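Quick one because I have to be out the door by 7

So the choir thing. I said I'd write it up and then didn't, and Chinyere has asked me twice now, so.

Short version – I joined a choir in May, at my age, with no sight reading and a voice I would describe as "present." The Kinsella Singers. They meet in the upstairs room over the old Gomari bakery and there's a staircase that finishes you off before the warmups do. Alto section. I was put there after singing one scale. No discussion.

First rehearsal was terrible. Everybody had pencils. I did not have a pencil. The director, Sinéad Ó Ceallaigh, says things like "watch the tie over the bar" and forty heads go down and forty pencils go scritch and I'm sitting there nodding like I've got it memorized. Went home and told myself I'd give it one more week. Then one more after that.

What got me was the tuning chord. We do this thing at the start where the basses hum a note and everyone stacks on top, very slow, and when it locks you feel it in your teeth. I can't explain it better than that. First time it happened I forgot to breathe and had to drop out, which kind of ruined it for the woman next to me. Sorry Pam.
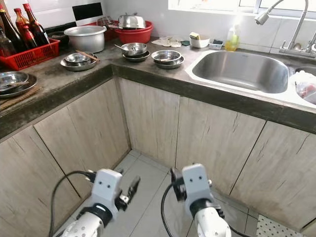 Practicing at home is the hard part. Rehearsal once a week isn't enough, not when you read music as slow as I do, and my living room has carpet, curtains and a big couch so everything I sing just dies about a foot from my face. Someone in the sopranos said try the kitchen. She was right! A tiled floor like that gray one, base cabinets going around the corner, hard surfaces all over, and suddenly you've got a little chapel. You also hear every wrong note, so be warned. I do ten minutes while the pasta's on. Long vowels first, then whatever bit of the Sanctus I'm butchering that week, then the same bit again slower. My neighbor has said nothing so far and I am choosing to take that as a compliment.

Other things that helped, no order:

Recording myself on the phone. Horrible. Do it anyway. I thought I was going flat at the top and I was really going flat on the way down, different problem, different fix.

Marking my breaths. Yes, I own a pencil now. I own several.

Sitting beside somebody solid. Chinyere Briggs has sung alto forever and if I lean a little to the left I can pretty much borrow her pitch. She knows I do it. She leans back.

Not buying the expensive edition. I spent a stupid amount on a nice hardback score and then we all got handed photocopies with different page numbers, so I spent a month lost. "Top of 12" they'd say and I'd be off in the Agnus Dei somewhere.

Concert is coming up and they've told us it's a 900 seat hall, which I could have lived without knowing. Black folders, black shoes, no perfume. I still can't count the 7/8 section reliably, Sinéad says to stop counting and feel it as a limp – short short long – and that does sort of work untill I think about it.

If you're in town and want to come, message me, I get 2 tickets and my brother is already making excuses. Rehearsal Wednesday as usual. Bringing the good cough drops this time.

Ok late, going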